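Sat 16 May - produce corner, Trosota room

Spent the morning on the shelf with Miyuki. Took everything out, wiped the slats, and put the stock back by type: grapes together, lettuce in its own crate. Onions will go low from now on. Valeriano wants the layout to match the small-shop plan from Desville, where the customer picks fruit first and heavy vegetables last. I'm not convinced, but we'll run it that way until July.

The blue basket stays on the floor. Fiona asked for a stand and I said no, too much to trip over.

Red grapes, shelf and basket:

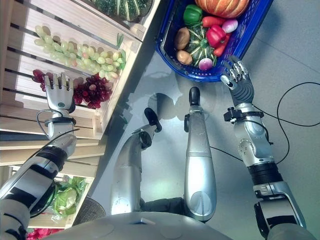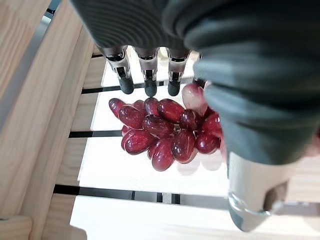
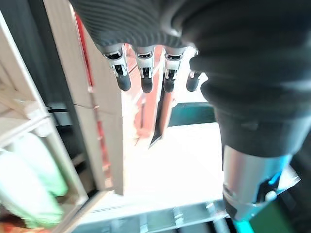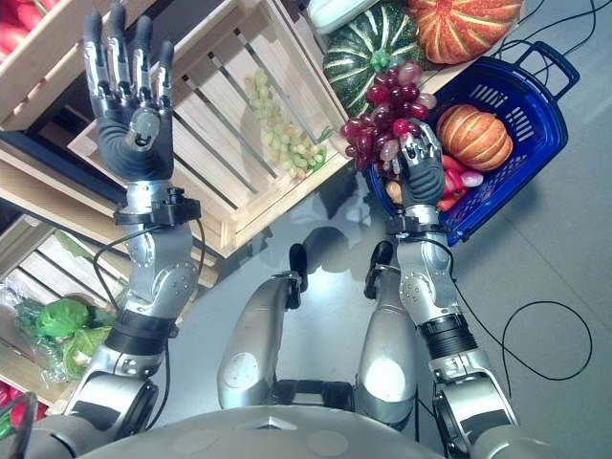
Grapes are still the fussy item. A bunch needs to lie along the slats with the stem end clear, otherwise it snags when it is lifted. I trimmed the stems on the new ones to 9 cm and that seems a fair length. Anything longer gets caught between slats. Sota thinks we should go shorter again - will try it on the next lot.

Checked the order sheet against the Skedska invoice (no. 829). They billed us for 14 bunches and we signed for 10. Reiko is calling them Monday.

To do:
- sand the rough slat at the front of the shelf
- new labels for the crates, the old ones don't stick
- ask Gill if they have the basket in a smaller size
- find out who has the good stem scissors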